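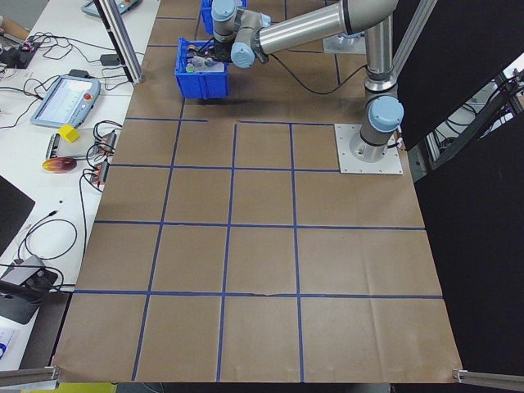

*Blue crate with small parts and cables, on the papered table.*

**Raltitz, Grollness site: environmental walk-through, Dec 20, 2021**

Covers stormwater, waste storage and energy use. OK = no action. FIX = needs work before the April visit. N/A = skipped this time.

### Stormwater

- [x] Catch basin, north lot: **OK.** Leaves cleared from the grate.
- [ ] Catch basin, loading dock: **FIX.** Sediment is up to the outlet pipe. MacPherson has the pump-out contract and should be called this week.
- [x] Downspouts: **OK.** The one by the bike rack has a new elbow.
- [ ] Outfall to the creek: **FIX.** No sheen and no smell, but the bank is washing out on the left side. Needs stone.

### Waste and recycling

- [x] Used oil drum: **OK.** Lid closed, label readable.
- [ ] Fluorescent lamps: **FIX.** Box is closed but has no start date on it. Same comment as the last visit.
- [x] Cardboard: **OK.** 2,834 lb picked up this quarter, against 2,523 lb the quarter before.
- [ ] Dead batteries: **FIX.** Terminals not taped. Two lithium packs were in with the alkaline ones and have been moved to their own pail.
- [x] Dumpster lids: **OK.** Both shut.
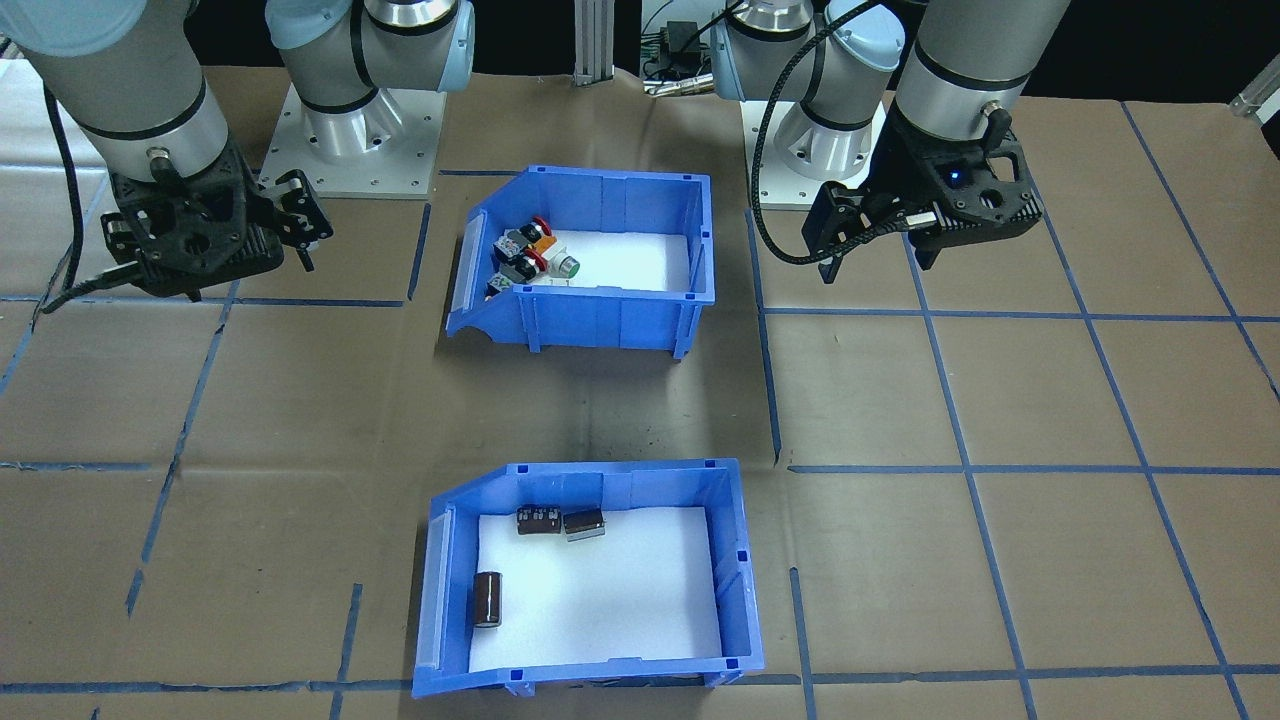 *Two arms over the blue tape grid.*

### Energy and water

- [x] Boiler room: **OK.** No leaks at the relief valve. Pipe wrap is complete except for a short run behind the door.
- [ ] Hot water setting: **FIX.** Tank is at 140 and hand sinks read over 120. Ask for a mixing valve at the sinks and leave the tank alone.
- [x] Meter readings in Memeo: **OK.** Entered through November. The gas reading for October was typed in twice and the extra line has been deleted.
- [ ] Outdoor lights: **FIX.** Timer is still on summer hours. Lights were on at noon.
- N/A Roof panels. Ladder access was iced over.

### Spill supplies

- [x] Dock kit: **OK.** Pads, socks and gloves all there.
- [ ] Fuel tank kit: **FIX.** Seal broken, pads missing. Tank holds 200 gallons, so the small kit is too small anyway. Order the 105-quart drum kit.
- [ ] Emergency phone list: **FIX.** Still shows the old county number.

Carry all FIX items to the open list in Memeo, with a photo when closed. Roof panels go first on the April sheet.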